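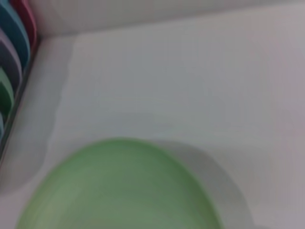
From: Anderson Araújo
To: homebots list
Subject: Re: Are we there yet with dishes?

On the question from Ulloa last night, quoted in full so people who joined in August can follow:

> I run the kitchen at a small retreat house and I have been reading this
> list for a while without posting. My question is a simple one. We wash a
> lot of plates. The dishwasher does the washing and I have no complaint
> about it. What takes up my evenings is everything on either side of the
> dishwasher: scraping, loading, taking out, standing things in the rack to
> finish drying, putting them on the right shelf. I keep seeing clips of
> robot arms doing this. A salesman from Flosel told me their arm would be
> "kitchen ready" soon and quoted me a price I will not repeat here. Is any
> of this real yet? If I waited 2 years, would I be able to buy something
> that puts plates in a rack and doesn't break them? I am not asking for a
> machine that does everything. Just plates.
>
> Also, does it matter what the plates are made of? Ours are stoneware, but
> I could change them.
>
> Ulloa

Short answer: plates into a rack, one kind of plate, one kind of rack, in a fixed spot, yes, that works today on a bench. In your kitchen at nine in the evening, no. I would not buy anything yet.

Longer answer, from what we have done here. I work on Sturkumum, which is a small project. There are four of us and two arms. We picked plates as our first chore for the same reason you are asking about them. It sounds easy and a lot of people want it done.

The part of the job that people worry about is the gripping, and in one sense they are right. A plate lying flat on a smooth surface gives a two-finger gripper very little to get hold of. A person slides a fingertip under the rim, tips it up and has it in the hand before thinking about it. Our arm has to come in low, close on the rim from the side, and lift without pushing the whole plate away across the surface. If the plate is near a wall you can push it against the wall and let the wall hold it while you get under the edge. If it is out in the open you need some other trick. We spent most of our time on this and got it to a decent state.

The second half is the rack. The plate has to be turned from flat to upright and then lowered into a slot next to the plates that are already standing there. A slot is not much wider than a plate is thick. If the grip on the rim is off by a little, the far edge of the plate is off by a lot, and it comes down on its neighbor or between two slots. This is where the misses come from now.

Our last full run was 400 tries with plastic plates, all one shape, in different colors. 20 of them ended with the plate somewhere it should not be. You can look at that as a good number or a bad one. I look at it this way: if you wash a hundred plates after dinner, you would be picking up five of them yourself, and with stoneware some of those five would be chipped or in pieces on the floor. You would also have to be in the room, and being out of the room is what you want to pay for.

Those 400 tries were under good conditions, too. Same light all day, nothing on the surface but the plate, no food, no water. Wet plates slip, and we have only just started on them. A stack of plates is a different problem from a single plate, and a stack with a fork stuck in the middle of it is different again. I have not seen anyone do that last one in a way I would trust.

On speed: our arm is slow. You would beat it easily with one hand. I don't think that matters as much as people say. If it can run after you have gone to bed, it can take all night. The trouble is that it can't be left alone yet, so for now the slowness counts against it.

On what the plates are made of: yes, it matters. Light plates with a raised rim are the easiest. Plastic or melamine is forgiving when it gets dropped, though a very light plate also gets pushed around more when the fingers touch it. Stoneware is heavy, and a heavy plate held by one point on the rim wants to swing downward in the grip. We tried a few and the motors complained. I would not change your plates for the sake of a robot you don't own. If you were going to replace them anyway, getting them all the same size would help you with any machine later on, and with the rack you have now.

On color, which someone asked me off list: it makes less difference than I expected. We thought pale plates on a pale surface would be a problem for the wrist camera. They are somewhat harder, but the blur when the arm moves fast costs us more than the color does. Slowing down for the last bit of the approach fixed most of it.

I can't speak to the Flosel arm. I have not had one in front of me. What I would ask the salesman is this. How many plates in a row, in a kitchen that is not theirs, with no one touching anything? And what does it do when it drops one -- does it stop, does it carry on, does it know? Ours did not know for a long time. It would let go of nothing over the rack, quite carefully, and go back for the next plate.

If you want to spend money this year, I would look at the boring end. A second set of racks on wheels, so that plates go from washer to rack to shelf without being handled twice, would probably save you more time than any arm. There was a long thread about rack layouts on the old Maltix board, number 3861 if the archive is still up. It is mostly about restaurant kitchens but the drawings are useful.

As for 2 years, I don't know. For single clean plates, in a setup built for it, maybe. For the whole job from table to shelf I would not plan on it.

If you can tell me the diameter of your plates and the slot spacing of your rack, I will see if we have anything close to that here and give it a try. We have a bit of time on the second arm before the wet tests start.

Anderson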